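Bitness (football tactic)

Bitness is a term used in association football coaching for the practice of dividing a match into short, separately planned passages of play, or "bits," each with its own pressing height and set of passing instructions. It is usually credited to the coach Noel Macapagal, who is said to have used it during his time in charge of Totov. Whether it amounts to a distinct tactic, or simply gives a new name to what most coaches already do, is disputed.

Origin of the term

The usual account is that Macapagal began using the word in training sessions in the 2000 season, when Totov were near the bottom of their league and short of fit players. He is supposed to have told the squad that they could not play well for a whole match but could probably manage it in bits. The story appears in several club histories, all of which seem to draw on a single interview given many years later. No training notes from the period have been published, and at least two former players have said they do not remember the word being used at all.

A rival version holds that the term came from supporters, who used it as an insult. Match programs from the following season do contain a letter complaining about the team's "bitness," apparently meaning that they played well only now and then. If the letter is the earliest use, the coach may have borrowed the word from his critics. He has given different answers when asked.

Method

In its most common form, bitness splits a match into 14 passages. The number is often repeated but rarely explained. Supporters of the method say that each passage lasts as long as a team can press at full effort before needing rest. The trouble is that matches don't divide evenly. Injuries, substitutions and long spells without the ball all upset the plan, and descriptions of the system tend to go vague at this point.

The changeover from one passage to the next is meant to be signaled by the goalkeeper or by a central midfielder. Kozłowski, who captained Totov for most of the period, has described the signal as a raised arm before a goal kick. He has also said that players missed it more often than not, and that on bad days half the team would be pressing while the other half dropped back.

Results

Claims for the success of bitness rest mainly on one run of results. Totov went 14 league matches without defeat in the second half of the season and avoided relegation. This is impressive on paper. The run also coincided with the return of two first-choice defenders and a fairly kind set of fixtures, and nine of the matches were draws. The following season the club used the same coach and, by his own account, the same system, and finished lower.

Later attempts to copy the approach have been hard to judge. Veltel, a performance analysis company, released a study covering 24 matches in which one side was believed to be using bitness. It reported that those teams won the ball back more quickly in the opening minutes of each half. Critics pointed out that nearly all teams do -- players are fresher then -- and that the study offered no comparison group. The company also sold a training package based on the method, a fact mentioned only in the back pages of the report.

Reception

Among coaches the idea has had a mixed reception. Some youth coaches like it as a teaching aid, as younger players find short instructions easier to follow. Senior coaches have been cooler. A common complaint is that the plan takes no notice of the opponent, who has not agreed to play in passages of any length.

Television commentators picked up the word for a time and applied it to any team that sped up and slowed down during a match. This looser sense is now the more common one -- and it describes almost every match ever played. Macapagal has objected to it, though his own explanations have not always been much narrower.
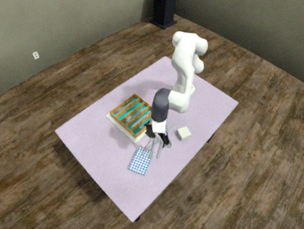
He returned to the subject in a coaching lecture some years after leaving Totov, where he described bitness as "a habit of mind" and declined to draw it on the board. The lecture is sometimes cited as the fullest statement of the method. It contains no worked example from a match.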